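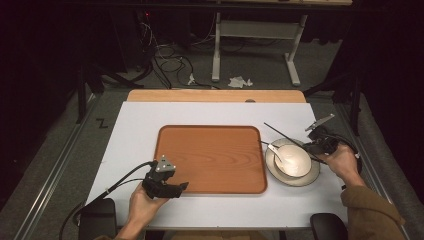 Pornthip Sitthichai reports that the Keno kit tracks well at full speed but that its left unit drops samples when both leads share one hub, and she asks for this to be stated before the install notes. It is now listed under Known faults.

Keno hand-held gripper kit, data card

Maker: Letden
Reviewed by: Peeters
Units per kit: 2, wired
Task set: tableware and tray
Episodes: 256
Kept after checks: 218
Licence: research use only

Known faults
Left unit drops samples on a shared hub. Use separate ports.
Jaw zero drifts after long sessions. Recalibrate with keno-zero.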